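## Azul-marinho escuro em cozinha pequena, fica pesado?

Vou reformar a cozinha do apê no Meireles e amei um armário azul-marinho, mas tenho medo de escurecer tudo. Alguém já fez?

**Resposta 1**

Faz sem medo! Tenho o meu desde junho e continuo apaixonada (até lavar louça ficou mais legal, juro!). O segredo é clarear o resto: piso claro, parede branca e uma boa luz embaixo do aéreo. Olha a combinação com que eu vivo sonhando:

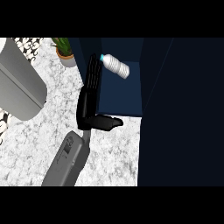
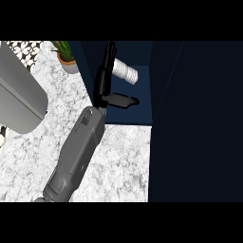 *Armário escuro e piso claro na primeira; bancada de mármore branco com veios cinza na segunda.*

Só cuidado com limão e vinho no mármore, mancha mesmo. Passo impermeabilizante a cada 6 meses.

**Resposta 2**

depende da luz. a minha é virada pro corredor e usei azul só embaixo, ficou ótimo!! pega amostra antes e deixa uns dias na parede

**Resposta 3**

Fosco marca dedo. Vai de acetinado.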